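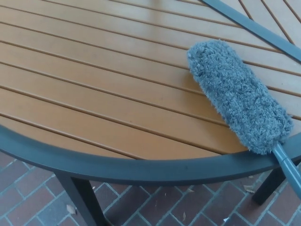
Okay, picking this one back up. The short version of my problem is that the grit in the slat gaps on my Vellow round table will not come out, and I've been at it long enough that I'd like somebody else's opinion. The top is made of tan slats with thin dark gaps between them, and the gray brace cuts straight across them, so wherever the slats meet it at an angle there's a row of little short ends where dirt loves to sit. I've been going over it with the fluffy blue-gray microfiber duster. On the flat of the slats that works great! In the gaps, not so much.

Status: open
Opened by: Skye Pollock
Assigned to: Lachlan Purves

What I've tried so far, in order:

1. Dry duster, going with the slats. Picks up dust and pollen fine. Leaves the packed stuff.

2. Dry duster, going across the slats. Worse, I think. It knocks crumbs down into the gaps, and then the fibers snag at the brace and leave fuzz behind.

3. Garden hose on the gentle setting. Helped a bit in the middle, but the rim seemed to hold a line of muddy water all the way along and it dried into a tan crust. I wiped that off with an old T-shirt.

4. Soft toothbrush and a drop of dish soap. This is the only thing that has really moved anything. It's also very slow – I did one wedge in an evening and quit.

Lachlan wrote back and asked whether I'd used any cleaner before the trouble started. Yes, the Sesar outdoor spray, back in February, and I didn't rinse it much (the bottle said I didn't have to). He thinks it left a sticky film and the dust has been gluing itself to it ever since. That would explain why the gaps feel tacky when I poke at them with a toothpick.

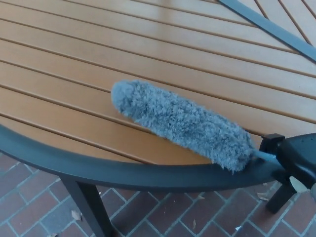
So his suggestion is warm water first, no soap, let it sit for 5 minutes, then the toothbrush, then rinse from the center out toward the rim. Duster only once everything is bone dry. I'd been using it on a damp top, which was probably turning the dust to paste. My fault!

Tried it on two wedges this morning. The first came up really nice. The second still has a dark line right up against the brace, and I can't tell if that's dirt or just the shadow of the gap.

Still need to know: can I use a wooden skewer along the brace without scratching the finish? And does the brace unscrew from underneath? Niall says his does, but he has the older Ostwood one and I don't want to start taking mine apart on a guess. I'll do the remaining wedges once I hear back.

Last updated: 22 Mar 2019
Print this page | E-mail this page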